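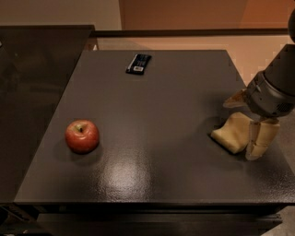 # The Gray Table by the Door

14 Oct 2026

Welcome to the fall gallery, and thank you for stopping by! Those of you who have followed the Droltden snack table since its first season will know that I can't write a short introduction to save my life, so get yourself something warm to drink and settle in.

The snack table is the dark gray one that used to live in the back hall at Triltura, where it held coats and mail and, for one long winter, a box of tangled extension cords. When we moved it to the front room I gave it a good sanding and two coats of paint, and I have been fussing over that paint ever since. It came out shinier than I wanted. The can said satin, and I suppose satin means different things to different people, but the overhead light bounces off it something fierce and every fingerprint shows by noon. I have made my peace with it – mostly.

The idea is as simple as it ever was. You come through on your way to somewhere else, you're a little hungry, and there is something for you to take. Fruit if you want fruit, something in a wrapper if you've had that kind of a morning. Last season we gave away 1,609 apples and I don't know how many bars, and the only complaint I heard was that the pears were too hard. (They were. I'm sorry about the pears.)

## The apple and the bar
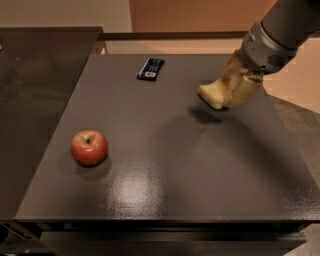 I've become awfully fond of a plain red apple. We tried the green ones for a while, and the big fancy ones that cost more than a sandwich, and people would pick them up and put them back down. A red one with a few yellow-green streaks up by the stem seems to be what folks want in their coat pocket. I like to leave the stem on, too, if the stem is willing, as it makes the whole apple look like it came off a tree and not out of a crate.

I polish each one on a clean dish towel, a habit I picked up as a kid at the farm stand on Mirkeo Road, where we were paid by the hour and told to look busy. It does nothing at all for the flavor. But a shiny apple on a dark table is such a cheerful thing to walk in on, and with gray skies from now until spring I'll take my cheer where I can get it.

## A little farther back

The wrapped things go toward the far side and the fruit goes toward the left, and that arrangement took me longer to settle on than I'd like to admit. For a while I kept everything in a big bowl in the middle, which looked lovely and worked terribly – the bars slid to the bottom and the apples got bruised from all the digging. Now each thing gets its own bit of table and plenty of space. It may look sparse to some of you, but I find I notice an apple so much more when it's sitting all by itself.

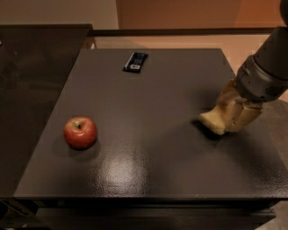

*A red apple and a small dark package on the gray table, with the black surface next door.*

I've been asked more than once if I would paint both surfaces to match. I thought about it, I even brought home a sample card from Shokri Paint & Supply, and then I decided I like the gray and the black side by side. Besides, I have 13 half-used cans in the basement already and there isn't room down there for another.

The winter gallery should be up sometime in December, with clementines if the price is kind to us. If you have a favorite snack you'd like to see on the table, leave a note in the tin by the front door, and do please write clearly. I'm still puzzling over one from the spring that says either "figs" or "eggs."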